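Workshop > How Things Are Looked After > The Robot Arm

Last updated: 1 November 2022

How do you look after a robot arm?

A robot arm never complains. This sounds lovely until you have to look after one, and then you wish it would say "ow" now and again.

The arm in our workshop at Padero is white and green and lives at the back of a pine table. Hauwa Akande looks after it. Every morning she starts with her eyes and leaves her tools in the drawer. She checks the cables first. A cable needs enough slack to let the arm bend, and too little slack means a tug, and a tug means a long afternoon for Hauwa.

Next come the joints. You have a shoulder, an elbow and a wrist, and so does the arm, though it can twist its own into shapes that would put you in hospital. Hauwa moves each joint slowly and listens. A steady hum is good. Crunching is for toast.

Then there is the gripper, the part that picks things up. Ours has two black fingers. Fingers wear out at the tips, like the knees of school trousers, so after 2,000 grabs she takes them off and looks for smooth patches. She writes what she finds in a notebook, in handwriting only she can read.

New fingers have to be "taught". The arm has no idea that its fingers have changed, so Hauwa guides it to a spot on the table and saves that place in its memory. She does this at 21 spots. If she skips one, the arm will cheerfully close its fingers on thin air and carry on as if it had won a prize.

Last of all comes the practice run. She puts something small on the table, stands back and lets the arm try to pick it up, with one hand near the stop button. If it misses, she changes the settings by a tiny amount and tries again. Her record is 100 tries in a day. She doesn't like to talk about that day.
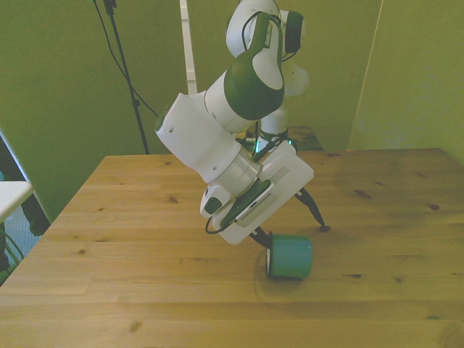
When the practice run is done, she wipes the table, fills in the notebook and goes to find a biscuit. The arm doesn't get one.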